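Where Do the White Cloths Go? A Small Study of Cloth Storage in a Shared Kitchen

Project report, Household and Institutional Management, second year
Group members: Kerubo Sang, Mounir Ait Brahim, Salim Makokha
Supervisor: Esther Rugemalira

7 min read

1. Introduction

In the residence Gurnetow the students of two floors share one kitchen. The kitchen has a stove, a long sink and many cupboards, and it also has a problem with cloths. In the first month of the semester we saw that the white cloths for drying dishes disappeared from the hooks very fast. Some were found later behind the stove, some in the bedrooms, and some were used for the floor and then came back to the sink. Other students complained about this in the floor meeting, and Erasto Rashidi, who was kitchen representative at that time, asked if a group in our course could take it as a project.

Our question was simple: if used cloths have one clear place, will the students put them there, and will the clean cloths last longer? We also wanted to learn which kind of container is good for this place and which kind of cloth is good for the work. We did not want to write rules on a paper and put it on the wall. There are already many papers on that wall.

2. The cloths

At the beginning the kitchen had cloths of every kind. There were old T-shirts cut in pieces, thin checked towels from somebody's home, and yellow sponge cloths with holes. We decided to use one type only, so that everybody can recognize a kitchen cloth when he or she sees it. We chose plain white. The reason for white is that dirt is easy to see, and a person will not dry a plate with a cloth that has a brown spot in the middle. The opposite opinion in our group was from Salim, who wanted dark blue. He said that white cloths look old after two washings. We discussed it for a long time and in the end we voted, and Salim lost, but his opinion is written here at his request.

The material is soft and matte, and the surface is slightly fuzzy. It takes water well, but a fuzzy surface also holds small things. When a white cloth is bunched and hanging, as in the first photograph, you can find a few tiny dark specks on it, and most of them sit together in one shallow dip of the fabric. We call this "lint" in our notes, although we did not test what it is. For the drying of glasses it is a disadvantage. Two students told us that they stopped using our cloths for glasses and used paper.

We bought the cloths from a shop called Suvier, near the bus stop, and spent 2,000 shillings from the floor money. The shop did not want to give a discount. The cloths have no loops for hanging, which we noticed only after we paid. 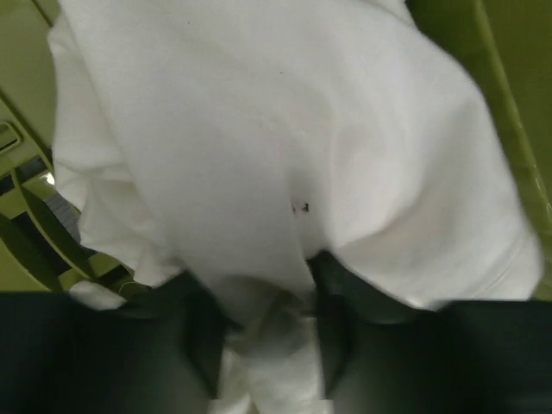 3. Choosing the container

3.1 What we tried first

Our first container was a cardboard box. It was free and it had the right size, but a used kitchen cloth is often damp and the bottom of the box became soft in the first week. Mounir put a plastic bag inside. Then people thought it was for rubbish, and we took banana peels and tea bags out of it every evening.

The second one was a basket with a lid, lent to us by Kerubo's aunt. The lid was a mistake. A person with one wet hand and a pot in the other hand does not open a lid, so the cloths were put on top of it. After some days there was a small hill of cloths on the lid and nothing inside. We gave the basket back clean.

3.2 The green bin

The third container is the one that stayed. It is a rectangular bin of olive-green plastic with rounded corners. It has a raised rim on the outside, and inside the rim there is a step, like a second smaller rectangle. In the beginning we did not see a use for this step, but it is comfortable for the fingers when you lift the bin with two hands. The plastic is a little glossy and can be wiped clean.

The color was not our choice, it was the only color in the store room. We now think that it helps. White on green is easy to see from the door, and the person who does the washing knows at once if there is something to take. In our short interviews some students said "the green one" when they spoke about it and everybody understood, so the bin got a name without our help.

3.3 The place

We changed the place of the bin two times. Under the sink it was too dark and people forgot it. Beside the stove it was always in the way, and Salim said it was dangerous to have fabric near the fire, which is correct. At last we put it in a corner where two pale walls meet. In the corner it cannot slide away when somebody throws a cloth from a distance, and people do throw them.

4. Method

The trial was 12 weeks long. Every evening after dinner one of us went to the kitchen and wrote in a notebook how many cloths were in the bin, how many were hanging, and how many were found in a wrong place. "Wrong place" was any surface where food is prepared, the floor, the window, and any chair. We agreed on this list before the start, but in week three we had to add the top of the refrigerator.

We also wrote down other things that were in the bin together with the cloths. This was not in our first plan. Esther Rugemalira advised it when she visited the kitchen and she was right, as the results show.

The washing was done by a student in turn, with the machine program that the residence calls Mushi. We do not know why it is called so. It is written by hand on the machine.

5. Results

In the whole trial we registered 227 cloths in the bin. This is the sum of all evenings, so the same cloth was counted many times on different evenings. The number of cloths in a wrong place went down slowly. At the start it was normal to find several each evening, and in the last two weeks there were 11 in total. We were content with this, but there was no week with zero.

Students do not fold a used cloth. We first had the idea that folded cloths would give more space in the bin, and Kerubo made a small demonstration in the floor meeting. It had no effect. The cloth in the bin in our second photograph is typical: it is crumpled, with a loose twisted bunch in the upper part, and it lies mostly to one side. For the washing it makes no difference. For the space in the bin it does make one, and when there were many guests in the residence the bin was full before night.

The more serious result is about hidden objects. A crumpled cloth covers things very well. In the same photograph something small, gray and metallic lies at the left side of the bin, partly under the cloth. It looks like a short handle or a part of a utensil, but from the picture we cannot say which. In our notebook we have two teaspoons, one bottle opener, a peeler and the lid of a jar, all taken out of the bin on different evenings. The peeler is the one that worried us. A person who takes the whole bunch with one hand can cut a finger, and a spoon in the washing machine makes a terrible noise (this happened to Mounir at eleven at night, and the neighbors came).
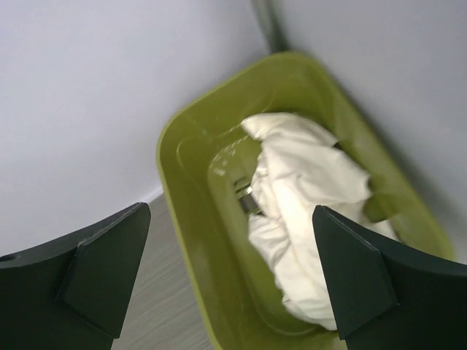

RECOMMENDATIONS

For the users of the kitchen

Shake the cloth one time over the sink before you drop it in the bin. It takes a second and the spoon will fall where you can hear it. Do not put the cloth in the bin if it has oil from frying. Oily cloths should go in the small bucket with soap and wait there.

For the person who does the washing

Take the cloths out one by one. Put your hand on the bottom of the bin after that and feel if something is left, with care. Wipe the inner step also, crumbs stay there. The white cloths should be washed only with white things. Erasto washed them once together with a new red sweater, and we had to use those cloths for the floor from then on.

For the floor meeting

We recommend to buy the next cloths in a less fuzzy fabric, with a loop. The shop Proston has such a cloth in a pack, but we did not try it and the price was not decided when we finished this report. A second bin of the same type would be good for the weekends when there are guests. It should be also green if possible.

Limits of the work

We were users of the kitchen and also observers, so the other students knew when we were looking. It is possible that they used the bin more in the evening hours for this reason. We have no numbers from the mornings. Salim proposed to count at 6:30 a.m. and did it for four days, and these pages of the notebook are not complete, so we did not include them in the results.

The notebook stays in the kitchen drawer under the matches. Next semester the counting will be continued by the first-year group, if they want.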